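COMMUNIQUÉ DE PRESSE
Gremivov, atelier de démontage de serveurs
Le 09/02/2020

Arrêt de la cellule Furby : ce qui a lâché, et ce qu'on change

Bonjour à toutes et à tous,

Plusieurs d'entre vous m'ont écrit ces derniers jours pour savoir pourquoi notre cellule de démontage automatique ne tournait plus, alors je prends le clavier moi-même (Sérgio Calado, je dirige l'atelier chez Gremivov) et je vous raconte. Personne n'a été blessé, je le dis tout de suite ! Mais on a eu un vrai défaut de sécurité, et je préfère que vous l'appreniez par nous.

Furby, c'est le petit nom de notre robot, celui qui ouvre les serveurs en fin de vie et en sort les pièces réutilisables. Il travaille avec nous depuis novembre et il avait traité 866 châssis sans histoire. Au suivant, la pince s'est refermée sur un loquet, le loquet n'a pas cédé, et le robot a continué à tirer. Il aurait dû s'arrêter tout seul au-delà du seuil d'effort. Il ne l'a pas fait. Le châssis s'est soulevé de son support, il est retombé de travers, et c'est une collègue qui a appuyé sur l'arrêt d'urgence. La cellule était fermée, elle était derrière la vitre, tout s'est passé comme il faut de ce côté-là.

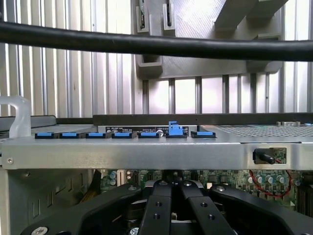
Le défaut vient de la mesure d'effort au poignet. Après une mise à jour du contrôleur Mustumura, le seuil d'arrêt n'était plus relu au démarrage de chaque cycle : le robot gardait en mémoire la valeur du cycle précédent, prévue pour une opération beaucoup plus musclée (le retrait des blocs d'alimentation, pour ceux qui connaissent). Or sur ce genre de machine, on s'approche de languettes en plastique bleu alignées sur le bord du châssis, dont une plus haute que ses voisines, avec deux doigts noirs bien raides et la carte mère juste en dessous. Autant dire que la marge est mince, et qu'avec un mauvais seuil on casse la languette, ou alors on emporte tout le reste avec.

J'ajoute une chose qui ne me fait pas plaisir à écrire. L'alerte existait ! Le journal de la cellule avait enregistré 3 dépassements d'effort avant l'incident, tous classés en simple information, donc sans voyant ni message à l'écran. On ne les a pas lus. Ça, c'est pour nous, et pas pour notre fournisseur.

La cellule est à l'arrêt complet et le restera 6 semaines. Pendant ce temps, le démontage se fait à la main, un peu plus lentement, et les clients dont les lots sont en attente ont déjà reçu leur nouvelle date. La société Shawky, qui assure notre maintenance, reprend toute la chaîne d'arrêt : le seuil sera vérifié avant chaque prise, un dépassement coupera le mouvement et il faudra que quelqu'un vienne réarmer sur place. On refait aussi les supports, avec un bridage du châssis des deux côtés.

Si vous exploitez le même contrôleur avec la même mise à jour, vérifiez vos seuils avant de relancer un cycle, et écrivez-moi si quelque chose vous paraît bizarre. Je vous enverrai volontiers notre procédure d'essai, elle tient sur une page.

Contact presse : Sérgio Calado, atelier Gremivov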